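Budgeting for a gripper for our practice kitchen shelf, what have people spent?

Posted in Equipment and Buying, Saturday, April 23, 2022

Hello all, hoping for some friendly advice. We run a small teaching kitchen in Wekamton and would like a robot arm by October, to fetch and put back things from an open shelf. I've got a quote from Verstraete for the gripper alone at £505, and I really can't tell whether that's sensible or whether I should be saving most of the money for spare fingers and mounts. Any thoughts very welcome!

Clilbridge Tinkerer
I paid £475 for one without the mount, so yours sounds fair to me. Ask if the mount's included!

laser_and_lathe
Bit of a ramble, sorry. Before you agree to anything, ask how wide the jaws open and get it in writing, then go round your shelf with a tape measure. We bought ours first and measured afterwards, and two of us spent a very glum afternoon finding out what it wouldn't go round. Put £20 aside for finger pads too.

Wekamton Kitchen (original poster)
Thank you both, so kind! The mount is extra, I've just checked, so I'll go back to Verstraete and haggle a little. Measuring is a lovely sensible idea and I'll start with the awkward things, because a tall bottle with a screw cap doesn't worry me half as much as the glass bowl of limes on the lower shelf, with that little spout on its rim, or the great big cartoon-covered container up above. If the jaws can't manage the container I'd sooner leave it out of the plan than pay for a bigger gripper.

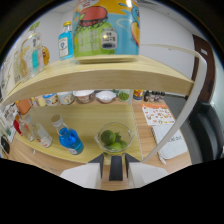
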